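Skorkircombe Shared Workshop
Hand-held gripper build: progress report to the Gunawardena Fund
Prepared by Rafail Rallis, 7/10/23

3 comments 12 shares

Period covered: second stage of the grant. The first stage paid for parts and bench time. The second pays for assembly, calibration and a first set of recorded demonstrations.

1. Build status

Both grippers of the working pair are assembled and in use. The printed jaws went through four revisions. Revision two cracked at the pivot under repeated closing, and revision three was stiff enough but left a gap at the fingertips that let thin objects roll. Revision four closes fully along the last part of the finger and has not failed so far. Print files are in the project folder under the name Gotard, which is what we have called the design since the original application.

The spare pair is half finished. The jaws are printed and the handles are waiting for trigger springs. The first batch of springs from Brirmont was the wrong rate and went back. Replacements are on order and the supplier has given November as the delivery month.

2. Tracking

Position is taken from printed marker cubes fixed to each gripper. The early cubes were paper labels glued to a printed block, and the corners lifted after a few sessions. We now print the pattern straight on to sheet and bond it under a press. Wafula Nyanda rewrote the calibration routine so that it uses all the visible faces of a cube at once; the old version picked the single best face and jumped when the choice changed. The jump is gone from the logs. A slower drift remains when a cube is turned close to edge-on, and we have not found the cause.

Calibration of a pair now takes 17 minutes, including the check against the reference board.

3. Recording

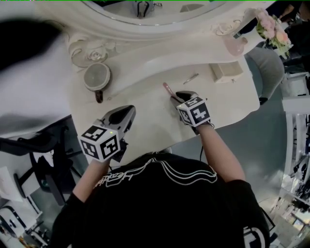
Demonstrations are recorded by one operator holding both grippers and working at ordinary furniture. We moved off the workbench early in this stage, as everything on it was square and matt and the recordings said little about how the jaws behave elsewhere. The white vanity table has been the most demanding surface so far. It is glossy, its edges are scalloped and the carved roses stand proud of the surround, so an approach path that is safe on a flat bench has to be lifted or taken from the side. Slim items such as the pink one held in the right-hand gripper are the main test of the revision four fingertips. A second gripper near the front edge also limits where the operator can stand, and we are writing a short note on posture for new operators.

To date we have 1511 recorded demonstrations, of which almost 400 have been checked by hand. Checking is the slow part. Each one is played back against the track and marked as kept, trimmed or rejected. The usual reasons for rejection are a lost marker or a late start to the recording. Rafail and Wafula share this work, and it is behind plan.

4. Spending

Spending is within the agreed budget. The only unplanned item was 100 pounds for a replacement cable set. The original cables were too stiff and pulled on the wrist when the operator reached forward. The new ones are thinner and are routed down towards the body.

5. Open points

Drift at steep cube angles — see section 2.

Checking backlog. We propose to stop recording for two weeks and clear as much of it as we can before the spare pair is ready.

Jaw wear. We have no figures yet. The fingertip pads will be measured at the end of the stage and compared with an unused set.

Arm trials. The bench arm has been mounted and powered but has not run a recorded path. We would like to keep this in the third stage as planned — the adaptor plate still needs a second machining pass.

6. Request

We ask the Fund to agree the recording pause and to move the stage two review to the end of November, after the springs arrive. No further money is requested.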